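Interior doors in a shared hallway: who pays for refinishing?

Posted in Housing and Tenancy, Flistholm Community Help

My lease at the Plendinine building says that the tenant maintains "interior surfaces in good order." The management office has now asked me to pay for refinishing two brown paneled doors inside my unit before I renew. I have lived there for eight years. Is ordinary fading my responsibility?
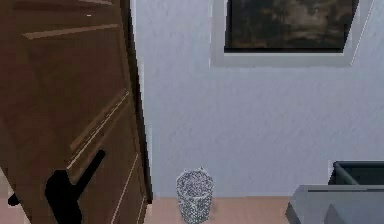 FLISTHOLM, January 4, 2024
The office has quoted $2000 for the work and requires a written reply. I would appreciate guidance on how that reply should be worded.

Sharon Makokha

Asanka Akanda
Ordinary wear is generally treated separately from damage. Please review the lease for a definition of "good order" and for any schedule of repairs attached at signing. If neither is present, your reply should request three items:

1. The clause on which the office relies.
2. An itemized estimate, with labor and materials listed separately – a single total is not sufficient.
3. The move-in inspection report. Any mark recorded there, including scratches near the handle or along the grooves of the panels, should not be charged to you.

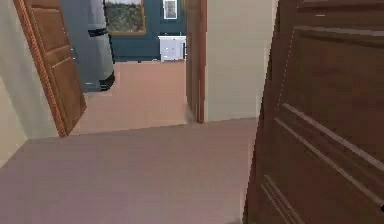
4. Confirmation that renewal will not be withheld while the matter is under review.

Send the letter by certified mail and retain a copy. Rules differ by state, and your local housing office can advise on those that apply.

dobre_tenant
We had the same letter in June. They asked for $3000 and dropped it after we wrote back. I do not know if that helps you.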